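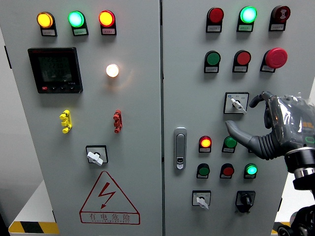

Kavden K2 Glove Teleoperation Kit
Sold and supported by Trultetti

Item status: in stock
Price: 1,820 per operator station (glove pair, base unit, foot pedal, software license). Arms and hands are sold separately.
Page last revised 2021-11-28

What it does

The K2 lets a person wearing a pair of sensing gloves drive a five-fingered robot hand and the arm behind it, and records the whole thing as a demonstration: joint positions, finger positions, pedal events and head camera video on one clock. You do the task, the robot does it with you, and you end up with a file you can train on or play back.

We sell this equipment and we also use it, mostly on switchgear: push buttons, rotary selectors, emergency stops, door latches. So we have opinions about which claims in the maker's brochure you should believe. They are set out below and the maker has seen them.

The claim: "Anyone can teach a robot in minutes"

Anyone can put the gloves on in minutes. Getting a usable demonstration takes longer. In our shop a new operator needs 2 days before we keep anything they record, and the first day is mostly spent missing buttons by a finger's width. The trouble is depth. On a flat gray door with a lot of small round fittings, a head camera tells you very well where the finger is left to right and very poorly how far it is from the panel. People either stop short or jab.

The kit has a vibration motor in each fingertip that is supposed to fix this. It fires on contact, which helps you stop pushing. It does nothing for you on the way in.

The claim: "Natural one-to-one finger control"

Fair for the index finger and thumb. Optimistic for the rest. The ring and little fingers follow yours loosely, and on a crowded panel that matters, because a half-curled finger next to the one you are pointing with can catch the lever of a selector switch you had no plans for. Teach your operators to watch the fingers they aren't using. We also suggest throwing out any demonstration where a second finger touched something, even if the right button got pressed. A model trained on those files will copy the bump along with the press.

The claim: "Works with any hand"

It works with hands that have a driver. Today that means the Kavden hand and two Skandurex models. A Zhong driver has been "coming in November" for a while. We will list it when we have run it.

What the kit is good at

Pointing and pressing. Push buttons with a clear travel are the easiest thing to teach this way, and 30 clean demonstrations of one button got us a policy we were willing to leave running while we watched.

Levers on rotary selectors are harder but doable. Record the approach and the turn as separate segments using the pedal. If you record them in one go, operators tend to twist before the fingers have settled, and you spend the afternoon trimming.

What we would not buy it for

Latch handles with a key. The operator can't feel the key seat.

Emergency stops. A mushroom head needs a firm push and then a twist or pull to release, and the release is miserable through a glove. Press it by robot if you must, release it by hand.

Anything live, until your own safety people have signed off on it. The sales talk for remote operation is always about keeping people away from dangerous voltage, and that is a good reason to want it. But a recording session is the stage where the robot makes the most mistakes. Practice on a training cabinet with control voltage only.

In the box

Left and right gloves, one size (medium-ish — large hands complain)
Base unit with Ethernet and USB
Foot pedal, two-stage
Calibration stand
Power supply
License key for the recorder software, one station

Specifications

Finger tracking: index, middle, ring, little, thumb
Glove battery: rated 9 hours. We swap ours at lunch.
Recording format: open, documented, plays back without the license
Head camera: not included, any USB camera the recorder recognizes
Calibration: required each time the gloves go on

Notes from our bench

"Recalibrate after every break, even a coffee break. The drift is small, but small is all it takes to land between two buttons. And vary the start position. My first batch all started from the same spot, and the policy fell apart when we moved the base over 30 millimeters."
Rahel Hollenstein, applications, Trultetti

Trying before buying

We lend one station for 9 working days against a deposit. Bring your own task, the fiddlier the better. A demo on our panel mostly shows that our operators have practiced on our panel.

Returns are accepted if the gloves are clean and the calibration stand is in the box. Please check for the stand.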